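The case against the white worktop

White is the default finish for work tables, and I think it is a poor one. The argument in its favour is that dirt shows. At Tredport we had white tops on every bench by April, and dirt does show. So does everything else.

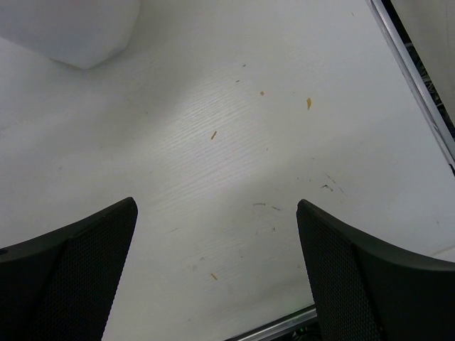
Small tan chips and splinters stand out well enough on a pale surface. Faint grey scratches are harder to judge. A scratch and a smudge look much alike until someone goes over them with a damp cloth, and under a strong light the glossy part of the top hides both. A white cloth or cushion left on a white table is easily missed too.

White walls on three sides make this worse. They throw light back on to the top and leave little contrast at the corners, where crumbs tend to gather.
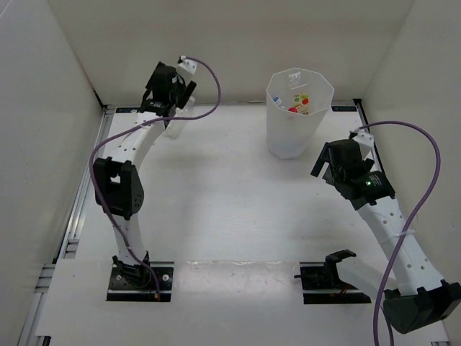
A mid-grey matt top would cost the same to clean and would be easier on the eyes over a full shift. Pale debris would still be visible – dark debris less so, I admit. I would accept that. Wipe from the back corners forward, at the end of each session, whatever the colour.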